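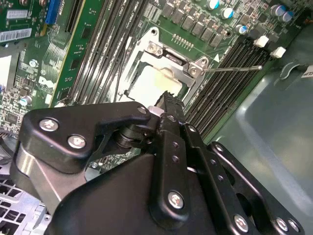 Vol. 7, No. 4

Teach the Robot by Hand First

A processor socket is a poor place to learn on. The retention frame is up, the lever is thin, and memory slots crowd both sides. At Bretinbridge we recorded 186 demonstrations of board work, 104 by remote control and the rest by moving the arm ourselves.

I prefer the hand-guided ones. The operator feels the arm press on a part and eases off. With remote control, you judge contact by eye, and the robot copies your hesitation. Remote control has its uses, but labs should start with hands.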